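Notebook, shared workshop, bay at the back. Laundry arm build (Gredari)
October 20, 2023. K. Mrema

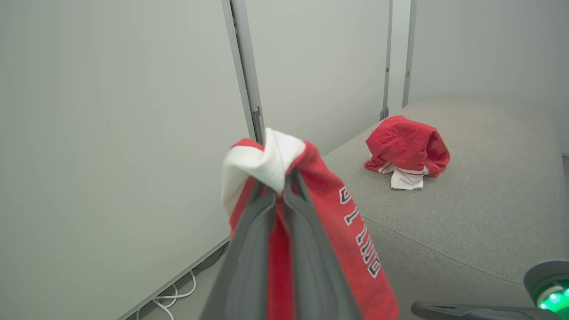

Left arm wrist cam, red top in the fingers, second one waiting on the grey surface behind.

Right. Writing this up before I forget, hands still smell of contact cleaner.

Aim for this session: pick a garment off the pile, lift, hold, present to the other arm. No folding yet. Folding is a January problem, I keep saying it and then opening the folding branch anyway.

Started late. Left arm wouldn't home, wrist joint faulting at power up. Swapped the cable, same fault. Swapped it back. Reseated the connector at the elbow and it came up clean, so probably that was it all along. Marked the connector with yellow paint pen so we can see if it creeps. If you find the paint line broken, push it home and tell me.

Config for today: both arms on the Dretach controller, grip effort capped at 222 (raw counts, NOT newtons, I know the column header in the sheet says N, it's wrong, haven't fixed it). Finger pads bare, no rubber. The Prollus board is doing the wrist cameras only. Tried it doing cameras plus light ring last week and it dropped images whenever the ring changed colour, so ring is back on the arm's own supply.

Grip notes

Thin tee shirts are easy. Straight down, close, lift. Heavy stuff is another matter. The fingers are broad flat paddles and on thick fabric they ride over it instead of getting under. What works better is coming in with the tips a bit lower than feels right, let the surface give, then close while still moving up. The cushioned top helps a lot. On the old hard board the tips just stopped dead and the arm sulked.

Good grasp: fabric bunches and you get a tuft standing up past the tips. White bit and red bit pinched together in the photo, that sort of thing. I like seeing a tuft. When it's only got a lip of cloth there is no tuft and it slides out on the lift. Have started using "tuft visible" as the by-eye check and would like the vision to do the same eventually. At the moment vision has no idea what a tuft is, it only knows red blob.

Which brings me to the red blob. Both tops red with white on them, so the segmenter keeps merging the held one with the one lying further back. From the wrist camera they nearly line up at certain angles and it decides there is a single very large jumper. Then the grasp planner picks a point in the middle of it, i.e. thin air between the two. Did this twice before I caught on. For now: depth cut, anything past the threshold is ignored while holding. Nasty but fine.

Proper fix would be to track the held garment as its own thing from the moment of closing. Not today.

Lettering. The big white block letters with the black outline confuse the edge finder. It sees each letter as a hem. Had it trying to fold along the side of an L in simulation, very pleased with itself. Blurring the input before the edge step gets rid of most of it, also gets rid of some real edges. Left blur on, value is in the config with a comment. Plain side up avoids it all but I'm not going to go round turning washing over for a robot.

Drape. With the cloth hanging either side of the gripper, one flap ends up a lot longer than the other, depends completely on where you grabbed. Long flap is the useful one for the handover, the other arm wants a free edge it can get at. But the wrist camera can only see so much of it because of the gripper in the way, and the bottom is out of view altogther. Need the overhead camera for this. Bracket for that is drawn, not printed.

Handover

Right arm parked low with the forearm across the surface, ring green. Parked position is too close really. Long sleeves could end up lying over it and then it can't tell cloth contact from a collision. Moved the park pose back a touch at the end, new pose saved as park_b. Please don't overwrite park_a, the demo script still calls it.

Attempts at the actual handover: poor. Right arm gets there, closes on the flap, then both pull. Left isn't releasing soon enough. There's a wait in the release step which I put in myself back when we had the springy fingers, and it's far too long now. Set the wait to 6 (ticks). Better. Then I had to stop as someone needed the compressor and the noise drives me up the wall.

Logs: run files 1663 to 1938 are from this session. Don't use the early ones for anything, the wrist joint was faulting and a lot of them are just the arm twitching. I'll delete the rubbish when I have worked out which is rubbish.

Enclosure

Panels are up on the posts and it's a big improvement for the vision, pale and plain behind everything. Background subtraction almost boring now. Clips on the posts are OK but they want doing up by hand every time you take a panel off, and they pinch. Two hands and a swear word.

White cables on the floor by the wall still loose. They need to go in trunking before the next open evening. I've got a length of it under the bench but no corner pieces. Kick them towards the wall if you are walking through and for God's sake don't kick the one with the blue tape on the plug, it feeds the controller.

Lighting left as it is. Soft shadows, nothing blown out on the white fabric, which was my main worry. Tried the Bright lamp on its stand for ten mins and it was worse, hard shadow under every fold and the segmenter treated the shadows as more clothes. Lamp is back in the cupboard, top shelf, bulb out.

Things that annoyed me, for the record

- e-stop button sticks slightly when you twist it out. Works, but I don't like it. Replace before anybody else runs this.
- finger screws on the left gripper were loose again. Threadlock, the blue one.
- the config file has two entries for lift height and the second one wins. Took me ages. Removed the first.
- the logging clock is an hour out. Don't trust times in the file names, go by run number.

Next

1. Print overhead camera bracket. PETG, the last PLA one sagged.
2. Held garment tracking, or at least a less stupid depth cut.
3. Repeat handover from park_b with the short release wait, same two tops, don't change anything else!
4. Try a towel. Something with no neck, no sleeves and no writing on it.
5. Fix the header in the effort sheet.
6. Corner pieces for trunking.

Query for whoever did the wrist mount: is the camera meant to be tilted that far forward? I get a lot of gripper in the lower middle and I'd happily trade some of it for more of the surface. There may be a good reason. If there isn't I'll file the slot out a bit and recalibrate. Write the answer on the whiteboard as I don't read the mailing list.

Power off at the wall, both arms. Key to the bay is back on the hook.

KM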